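Hemerik
Arms / Grippers / Mounts / Service plans / Contact

Brallus arm package, single-arm kit

Item code: BR-6
Availability: built to order
Price: on request, valid 60 days from the date of the quote

The Brallus package is our entry kit for labs and small workshops that need one arm for handling light, soft or irregular items. It ships as a complete set, so the only things to budget for separately are the work surface and the computer.

What is in the package
Arm with controller and power supply
Two-finger gripper, black
Wrist bracket for a small sensor
Cable set, 5 m
Skukance control software, one seat
Printed setup guide

Options
Spare finger set
Second software seat
Overhead mounting plate
Extended service plan

Planning your purchase
Lead time is 6 weeks from receipt of the purchase order. Overhead plates are made to size and need a drawing of the ceiling or frame before we can quote them. Ask your building manager about load limits early. This is the step that holds up most orders.

Allow for cable slack at the wrist when you lay out the cell. If the arm will reach into a shelf, a cabinet or a window recess, measure the depth and both side walls and send us the numbers. We check reach at no charge.

For the first year, we suggest setting aside money for one spare finger set and one service visit. Fingers wear faster on rough fabric than on smooth plastic. Service is due every 300 hours of run time.

Handling soft goods
Caps, gloves, towels and similar items can be picked with the standard fingers. Very thin sheets need the narrow fingers, sold separately. 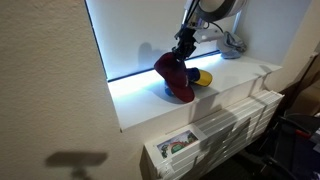
Gripper holding a maroon cap above a window sill.

Shipping and returns
Kits ship in two cartons. Unopened kits can be returned within 60 days. Made-to-size plates cannot be returned.

Quotes and questions
Colette Picard, equipment sales
Please include your mounting position, the items you plan to handle and your delivery address.

Page updated 2020-01-12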